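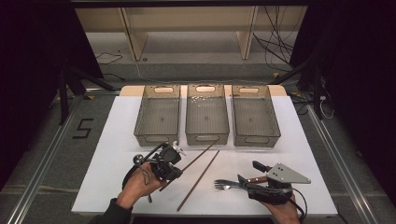

Department of Consumer and Household Studies, Pillovville

Figure 1. Tinted, open-top storage bins with cutout handles. The middle bin holds a small scattering of white and pale beads or granules.

4. Does see-through storage reduce clutter?

4.1 The claim

Advice on home storage has settled on a simple rule: if people can see what they own, they buy less of it and put more of it away. The rule appears in store leaflets, in moving guides and in at least two of the training packs we reviewed in Section 2. It is usually stated as fact. When a source is given at all, it is nearly always the Koller survey, and the survey does not say what it is cited for.

Koller mailed a questionnaire to 300 homes and got 217 back. Respondents were asked whether they "felt more in control" of a closet or cabinet after switching to clear or tinted bins (Figure 1 shows the general type). Most said they did. The form did not ask how many things were in the closet before the switch, or after it. It did not ask whether duplicate purchases had gone down. It also went out with a discount coupon for bins, a detail that later papers leave out and that we found only in the appendix. We have no objection to people feeling in control of a closet, but the feeling has been reported for a decade as if it were a drop in clutter.

4.2 What the Pumard diaries add

The Pumard diaries are better material, though thinner than their reputation suggests. They cover 52 households that wrote down every item they looked for and could not find, beginning in June and ending when the household lost interest. Half of the homes used see-through bins and half used cardboard boxes with a written label on the short side.

Homes with see-through bins recorded fewer failed searches in the first weeks. The gap then shrank, and by the last complete week we could not separate it from ordinary variation between homes. One reading is that the bins help at first and then fill up. Another is that people with new bins had just sorted their belongings, and that the sorting did the work. The diaries cannot tell these apart, as no household was asked to sort its things and put them back in the old containers. We would have liked to see that group. It would also have been the cheapest one to run.

Tint has received even less attention. Several authors treat clear and smoke-gray plastic as one category, which may be fair for bulky goods and is much less obviously fair for small or pale ones on a high shelf.
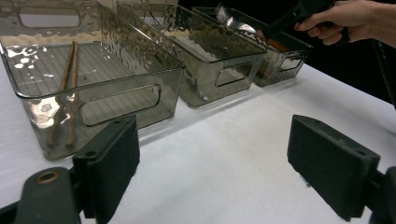
Do labeled boxes work as well as see-through bins?
Over the full length of the Pumard diaries, labeled boxes did about as well, provided the labels were kept up to date.

4.3 Cost

The Cleven housing project is often named as proof that the approach pays for itself. Its report gives a saving of some 2000 dollars for the building over one year, all of it in storage unit rentals that tenants gave up. In that same year the rental company raised its prices, which the report mentions in a footnote and then sets aside. The cost of the bins is missing from the total. So are the hours spent sorting, which tenants supplied for free.

We therefore treat the Cleven saving as unproven and leave it out of the comparison in Section 5. The Pumard results are kept, with the first weeks and the later weeks entered separately. The Koller answers are used only as a measure of satisfaction.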